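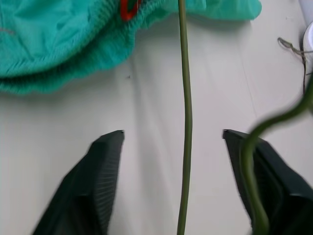 Teaching a Gripper to Pick Up Stems
Student project report, Robot Learning Lab, Gemville
Petronella Nkuna

1. Where the idea came from

My aunt arranges flowers, and I have watched her hands for years without thinking about how hard it is. When our class was told to choose an everyday task and teach it to the lab arm by demonstration, I wrote down "pick up one stem" before the instructor had finished talking. I figured it would be a two-week job. It took the whole term and I loved nearly all of it!

2. Setup

The arm has a two-finger gripper with ridged inner faces and a small camera at the wrist. I drove it by remote control with a hand controller we call Toltell (the team before us named it and the name stuck). The controller copies my hand position to the arm, and a trigger opens and closes the fingers. The recording software is Flidico, which saves the wrist camera video together with the arm positions and the trigger value.

The work surface is a plain pale tabletop. A long green stem passing between the open fingertips shows up really well against it. A second stem close to the lens is another story - it turns into a big blurry curve that can cover part of a finger, and the model has to learn to look past it. I left crumpled teal fabric on the table too, so that the background would have some folds and color in it.

3. Collecting demonstrations

I recorded 610 demonstrations over nine sessions. Each one starts with the fingers open and ends when the stem has been lifted and held for a moment. I threw out 129 of them, mostly from the first two sessions, when I was still jerking the controller and closing too early.

The biggest lesson for me was to slow down right before the grasp. When I rushed, the recordings had only a few images of the stem sitting in the gap, and those are the images the model needs most. After that I made myself pause there, breathe, line up the tips and then squeeze. My classmate Awasthi tried it as a second operator and had a much lighter trigger finger than I do, so we kept some of those runs for variety.

4. Training and results

I trained on the 481 demonstrations that were left. The early model went for the blurry stem up close nearly every time, which was funny to watch and a bit painful. Adding more runs with two stems in view helped a lot. The final version usually goes for the right stem, but it still squeezes too hard on soft ones, and thin stems that bend sideways can slip out of the gap.

5. What I would do next

I want a force reading on the trigger, so the person driving can feel the squeeze. I would also like to get to 1000 clean demonstrations and try stems with leaves on them. The recordings and my notes on driving with Toltell are in the lab folder for next term's group.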